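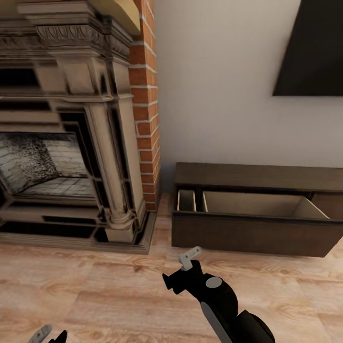 Living-room scene: the right gripper in front of the part-open cabinet drawer.

Print this page | E-mail this page

Prullcombe Student Robotics Club
Trudlow Household Tasks – data card, second release

Summary
The Trudlow set is a collection of simulated household recordings made by members of the Prullcombe Student Robotics Club as their annual project. All recordings were produced in simulation with a two-armed robot operated remotely by students. The set is intended for coursework and for entries to the Kanarville schools' competition. It is not suitable for testing software that will run on a physical robot near people.

Contents
The release holds 1272 recordings, of which 932 are marked as complete. The remainder were stopped early by the operator and are kept in a separate folder, "partial". Each recording includes the room view, a close view for each gripper, joint positions and a written instruction. Instructions were composed by the operators in their own words and have been corrected for spelling only.

Room and furniture
The living room contains a carved stone fireplace, a brick pilaster, a plank floor and a low dark wooden cabinet with a drawer. The drawer has two compartments, a narrow one at the left and a wider one beside it. Instructions that say "the small side" refer to the narrow compartment.

Close views
The close views look straight down between the gripper fingers. Objects may therefore appear only as a flat outline – the round brown object on the wooden tabletop shows its top face and nothing of its height. Students labelling these views should consult the room view before naming an object. Where doubt remains, the label "round item" is to be used.
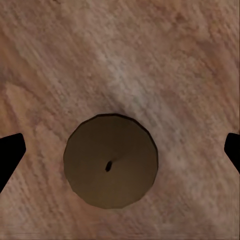 Known limitations
The edges of round objects are made of short straight segments, and edge-detection exercises may pick these up as corners. Recordings by first-year operators tend to contain long pauses. In 75 recordings the instruction was entered after the session had closed, and these are flagged "late" in the index.

Responsibilities
Operator training: Nisha Thakur
Labelling and index: Zsolt Boros, Giuliana Apaza
Staff supervisor: Ravindra Dixit

Use and corrections
Member schools may copy and adapt the material for teaching. Competition entries must name the release used. Corrections should be sent to Niall Imrie, quoting the recording number. The next release is planned for December.

Last revised May 26, 2024

Print this page | E-mail this page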